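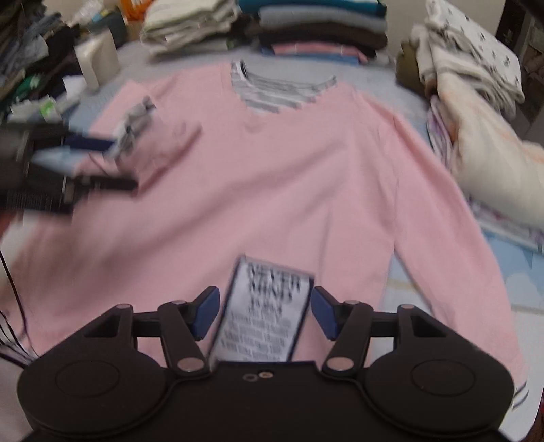
A pink sweater with a striped collar and its care label showing.

Care labels should be written for the machine people own

A care label is a specification, and most of them are poor ones. The symbols describe a maximum treatment: the highest temperature, the strongest cycle, the hottest iron the fabric is meant to survive. They say little about what the owner should do on an ordinary evening with a mixed load and one free hour.

I spent nine years writing label text for knitwear at Sirnik, and I wrote plenty of bad ones. Our default for blended yarn was a 30 degree gentle wash, line dry. It was chosen to limit returns. A test batch later went through 73 cycles at 40 degrees with a spin of 800 rpm, and the shrinkage stayed inside tolerance. The label did not change.

Overcautious labels have a cost. Owners who follow them run half-empty gentle loads. Owners who have been warned too often stop reading, and then ruin the one wool piece that needed the warning. Satish Varma, who ran our returns desk, logged felted wool far more often than any other wash fault.

My proposal is modest. Print the tested limit, with spin speed, in type large enough to read without a lamp. Put the recommended setting on a separate line. Drop "dry clean only" unless a wash test has failed. Revathi Iyer has argued that the added line costs too much on short runs. It adds a few millimeters of ribbon, and I would pay for that before another hang tag.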